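Bin-picking build takes shape at Grendport shared workshop

Members of the Grendport community workshop have their second-hand robot arm sorting odds and ends out of a metal bin, and they're thrilled with it! The project, led by Efua Issahaku and Berkay Coşkun, has been going since spring - mostly on weeknights - and has cost the group 360 dollars in parts for the gripper.

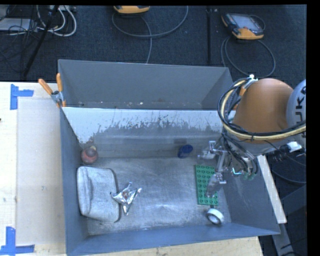
Issahaku programmed the grasping routine herself and says soft things are still the hardest. The practice mix has a grey fabric pouch and a crumpled foil packet in with a green brick baseplate and a roll of tape. An open night is planned for February, with room for 20 visitors.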